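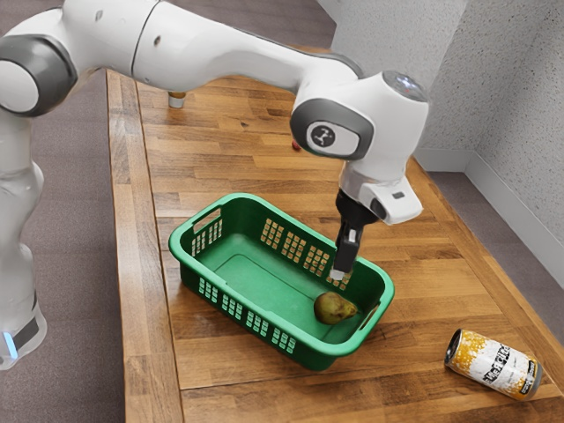

Our group is preparing an internal report on whether policy rankings obtained in simulation can stand in for rankings obtained on hardware. We have been working from the procedure published with the Garkis evaluation suite, in which each policy is run for 100 episodes per task and the final state is scored automatically. Our difficulty concerns the scoring of pick-and-place tasks that end in a container. In the rendered state attached to this post, the pear is resting inside the green basket, the gripper is closed with its tips just inside the rim, and a can is lying on its side on the table. The task instruction names the pear and the basket only. The default checker records a success whenever the object's center falls within the container volume. It does not consider the gripper or any other object on the table. Should such a state be counted as a success for the purpose of comparing policies, and is there an accepted way to report the condition of the other objects?

Posted by Grisolel Lab Account

Sales Robotics Methods Desk

The answer depends on what your report claims. If the claim is that simulation preserves the ordering of policies, the success rule must be the same rule that the hardware operators applied. Please obtain their written protocol before changing the checker. In our own comparison, operators had been told to mark a trial successful if the named object was in the container at the end of the time limit, with no contact between the object and the fingers. The simulation checker had no contact condition. When we added one, 11 episodes changed from success to failure, and all of them belonged to the same policy. The ordering of the top two policies was reversed as a result.

We would recommend the following for container tasks. Require that the object be within the container volume, that it be free of contact with the gripper, and that its speed remain below a fixed threshold for 3 seconds. A single final state cannot establish the last of these, so the checker should read the simulator log. Note also that a basket with perforated walls is often given a simplified collision shape. If that shape is a solid convex hull, an object can come to rest on an invisible surface at the level of the rim. Inspect the collision mesh before trusting any rate obtained with it.

Disturbance of other objects should be reported in a separate column. Compare the pose of each object at the end of the episode with its pose at the start - an overturned can in the last state is not evidence of a disturbance if the initial layout placed it on its side. Several of the published layouts do include objects in that position.

ava_bench

The default checker is fine. Everyone uses it, and changing it means your numbers can't be compared with the published ones. Just run more seeds.

Garkis Documentation Group

The previous reply is correct that modified checkers should not be reported under the default task names. We ask that users append a suffix and publish both figures. Additional seeds will narrow the confidence interval, but they will not remove a systematic difference between two success definitions.

For the question of agreement with hardware, we suggest reporting a rank correlation across policies together with the per-task success rates. The correlation alone can be misleading where few policies are compared. In the Ava task set, one pair of policies differed by a single success on hardware and by 41 in simulation, and the ordering was nevertheless recorded as preserved. Readers were able to identify the problem only from the per-task table.

The contact option is available in the task configuration file and is off by default. The settling period must be set separately for each task. Episodes that reach the time limit during the settling period are recorded as failures, and the limit should be extended accordingly.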